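Learning to Leave the Walls Alone

June 2023

We have been in the house on Indden Street for a year this month, and I'm sitting at the kitchen table with my second cup of coffee trying to remember what I thought I'd have finished by now. There was a list. I found it last week in the back of a cookbook, and it was a very confident list. New counters by fall, bathroom by Christmas, every room painted by the time we'd unpacked the last box. There are still four boxes in the hall closet and I have made my peace with at least three of them.

What I want to write about today is paint, though, and mostly about color, which I've been thinking about in a way I never did when we rented. In the Cudel apartment everything was the same landlord cream, and you couldn't touch it, and I complained about that for six years straight. I had opinions! I cut pages out of magazines. I was going to have a yellow kitchen and a blue bedroom and a front hall the color of a ripe plum, and anybody who came to the door was going to know right away that they'd arrived somewhere.

Then we got the keys, and I had all the walls I could ask for, and I froze up completely.

Part of it was the paint store. If you live near Jostier you probably know the one on the corner by the post office, with the long rack of sample cards down the left side as you come in. I'd pictured myself strolling in and choosing. I was in there for an hour and a half the first time and came out with a stack of cards as thick as a sandwich, and most of them were white. I had no idea there were so many whites, or that they'd have such different moods once you got them home. There was one that looked like fresh milk in the store and went flat pink on my dining room wall by four in the afternoon. Another one I loved all through breakfast and couldn't stand under the lamp.

So I started taping the cards up and just living with them. I did it in the dining room first, then the stairs, then our bedroom, and for most of last August the whole house looked like it was covered in bandages. My sister asked if we were all right. I'd move a card from one side of the window to the other and then go do the laundry and come back and look again with fresh eyes, and I'd say out loud, to no one, "Well, that's green now."

I think that was the first really useful thing I learned, that a wall isn't one color at all. It's whatever the light is doing to it. Our house faces a little off north, with a big maple out front, so the downstairs gets this soft, cool light until after lunch and then a warm hour or two when the sun gets around to the side windows. Anything with the least bit of blue in it goes gloomy in the morning. Anything with too much yellow looks like butter by suppertime, and I don't mean that in a nice way.

The gray surprised me most. I'd always thought of gray as what people picked when they couldn't pick, and I'm sorry to everyone I silently judged for it. A light gray can be off-white in one spot and quite cool and dim in another, all on one smooth stretch, and your eye just slides along it without ever finding the place where it changes. I find that very restful. I'd stand there with my coffee and look at practically nothing and feel my shoulders come down.

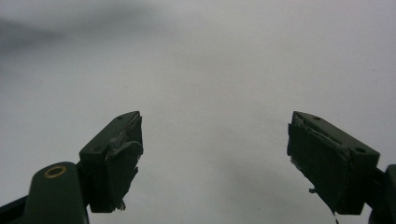
What I finally painted

The dining room, and only the dining room. I know. A whole year!

I went with a pale gray that has a drop of something warm in it, and I bought the smallest can they'd sell me first and did one patch behind the door where I could pretend it hadn't happened if I hated it. I didn't hate it. I left it for two weeks anyway, through a rainy spell and a sunny one, and then I went back for the full amount and spent 100 dollars, give or take a roller cover, which felt like a lot for something I'd only ever notice if it was wrong.

The painting itself took a weekend. The getting ready took much longer. There were old nail holes everywhere (somebody before us must have had a great many plates on that wall) and I filled every one and sanded them down and then filled about half of them again. I put an old podcast on and ate crackers over the sink for dinner. By Sunday night my right arm was no good for anything and I was as happy as I've been in this house.

As for the other rooms, I've stopped feeling guilty. The hall is still the beige it came in. The plum idea has been quietly retired, although I did buy a plum-colored throw from the Toprak sale and put it on the bench by the front door, and I get a little jolt of pleasure every time I come in and see it there. It cost me 20 dollars and I didn't have to tape off any baseboards.

A few things I'd pass along, if you're standing in front of your own rack of cards right now. Look at your sample at the worst time of day, whenever that is at your house. Look at it next to the floor, too, since the floor is going to be there no matter what you do. Write the name of the color on the back of the light switch plate, in pencil. And buy the better brush, even if you only buy one.

I'm planning to start on the stairs once the weather cools off. The cards are already up. There are eleven of them and two are falling down, and I'm leaning toward the third one from the top, except in the mornings.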